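## Lost and found at Grønli 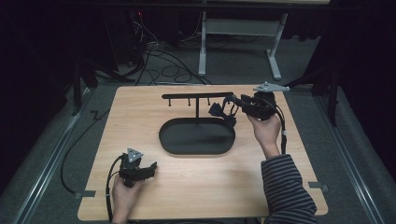
The lost and found has moved from the front desk to the reading room on the second floor, across from the stairs. Since July it had outgrown its drawer, and keys were ending up mixed in with phone chargers and single gloves. Small things that loop or clip now go on a black T-shaped stand with pegs under the bar and a tray at the base. Coats, bags and umbrellas are in the closet behind the door.

Gøran Blomqvist keeps the list. Write down what you found, where you found it and the date, then leave the item in the room. Wallets, bank cards and anything with a name on it still go straight to the front desk, where they are locked up overnight.

We hold items for 2 months. After that, clothing goes to the Sonddale thrift store and the rest is recycled. Anything handed in before 2025-09-20 will be kept until the end of the year - the old list was incomplete and some owners may not have heard from us.

Lost a building key? Tell the front desk the same day. A replacement costs 260 kroner and takes a week to arrive. If the old key turns up before then, bring it in and we will cancel the order.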